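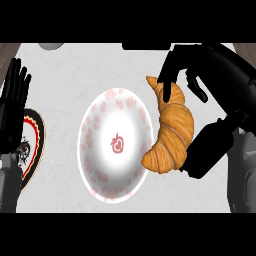
Table render, pale grey-white top on the wood floor

Worktop colour: pale or dark?

plarn_low wrote:
20 Apr 2023
We're redoing the kitchen in September and I can't settle on a top. I want pale with faint veining. My other half wants near black. Anyone lived with both?

Comar8 wrote:
Had black for 3 years. Every crumb and smear shows. Went pale and wouldn't go back.

herel wrote:
Disagree. Pale shows tea and turmeric, and turmeric doesn't come out. Our black one gets a wipe at night and looks fine.

Comar8 wrote:
Depends on the material then. Mine is quartz and I've had no stains. What's yours?

herel wrote:
The old pale one was marble, so fair point. Still prefer dark.

phelan20 wrote:
Get samples and leave them by the kettle for a week. We were quoted 2,442 for quartz, fitted, with the sink cut-out extra. Ask about that.

plarn_low wrote:
Thanks all. Samples ordered, one of each. Does the veining hide the joins at all?

Comar8 wrote:
Not much if it's faint. Ask them where the join will go before they cut.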